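FOOD PRESERVATION AND SHELF LIFE
Week 3 notes: Packaging and moisture

Typed up from my own notes so excuse the shorthand. Read with the Koppel chapter. Bring a calculator next week.

Recap from week 2. Food goes off three main ways: microbes, chemical change (mostly fats reacting with oxygen), and physical change (going soft, hard, crumbly, clumped). Last week was all microbes. Now the other two. Dry snacks and baked goods mostly fail by these, well before anything grows on them.

Key term: water activity (aw). Scale 0 to 1. Pure water is 1. Not the same thing as moisture content!! Two foods can hold the same percent water and have very different aw, depends how much sugar and salt is tying it up. Most moulds give up below 0.7, most bacteria well above that. Honey sits around 0.6, keeps for years.
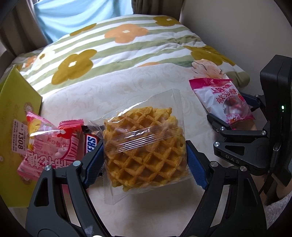
Butanthorpe, Jun 19, 2021

Soft baked goods. Waffles, sponge, pancakes, muffins. Middling to high aw, so moisture wants OUT into the room. Two jobs for the wrapper: keep water in, keep mould spores out. Single-serve wrapping helps, you only open what you eat.

Staling is not drying. Write that down, it comes up every year. Bread stales inside a sealed bag with no water lost at all. The starch goes back to a more ordered form (retrogradation) and the crumb firms up. Fastest at fridge temperature, which is why bread in the fridge is a bad idea unless mould is your bigger worry. Freezer is fine. Warming it up reverses some of it, toast tomorrow.

Ways to slow it: emulsifiers, enzymes that nibble the starch, a bit more fat, a bit more sugar. Sugar also pulls aw down so you get some mould protection thrown in.

Seals. Most leaks are at the seal and hardly any through the middle of the film. Usual causes: crumbs or grease caught in the seal, jaws too cool, jaws too hot (film goes brittle beside the seal), wrinkle running through it. Serrated ends are for tearing. They don't do the sealing, the flat or crimped strip does that.

Simple leak test: hold pack under water, squeeze gently, watch for bubbles. Misses very small holes. Dye test is better, stains the channel so you can see where it runs. We'll do both in the prac.

Gediminas Stankevičius ran the old bakery line at Hendriks and is giving the guest lecture in this slot next year. His slides on jaw temperature are in the folder, colour scales on slide 2 are back to front, ignore them.

Crisp snacks. Opposite problem. Very low aw, moisture wants IN. Corn puffs, chips, crackers, wafers. They lose crunch somewhere between aw 0.35 and 0.5 for most products. Past that the starch goes from glassy to rubbery and it bends when it should snap. Glass transition, see week 1 if you've forgotten.
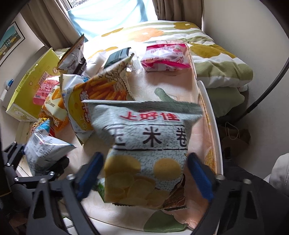
Then there's oxygen. Fried products have a large surface coated in oil, so rancidity is a real limit on top of the softening. Light speeds it up, so does heat, so do traces of copper and iron. Opaque or metallised film blocks the light. Nitrogen flushing takes out most of the oxygen before the seal closes, and the trapped gas cushions the product in transit as well. People complain about paying for air. Fair enough, but flat bags would arrive as crumbs.

Film layers, outside to inside, for a typical laminate:
print layer, often polypropylene
metallised or barrier layer
sealing layer, melts at lower temp than the rest

The trouble with laminates is recycling. Layers can't be pulled apart easily at the plant. Single-material films are getting better but barrier is usually weaker, so you trade some shelf life.

Permeability. Quoted as WVTR (water vapour) and OTR (oxygen). Units are grams or mL per square metre per day. ALWAYS check the test temperature and humidity before comparing two films. Aušra Žukauskas lost marks on this in her own thesis and says I can tell you so.

Rough feel for OTR at room temp, mL per sq m per day:
plain polyethylene: up to 4000
plain polyester: 100 or so depending on thickness
metallised polyester: low single figures

So polyethylene is good against water and hopeless against oxygen. That suprises people.

Date marks. Best-before is quality. Use-by is safety. Dry snacks and wrapped cakes carry best-before. Chips a week past it are soft or a bit stale tasting, still lawful to sell here if they're fit to eat. Use-by, no.

For the prac: work in pairs, closed shoes, hair tied back. Crackers supplied. Leave one lot open on the bench, one in a zip bag, one in the sealed film. Weigh at the start and the end, then the bite test, then write up. Kai Rathjen has the key to the balance room. Don't recalibrate the balances yourselves.

Write-up is 2 pages max, graphs included. Label your axes. Late ones go to Conall Ó Dálaigh and not to me.

Reading for next week: Koppel, the section on canning, skip the maths at the end, and the Porkomwood case study on dented tins.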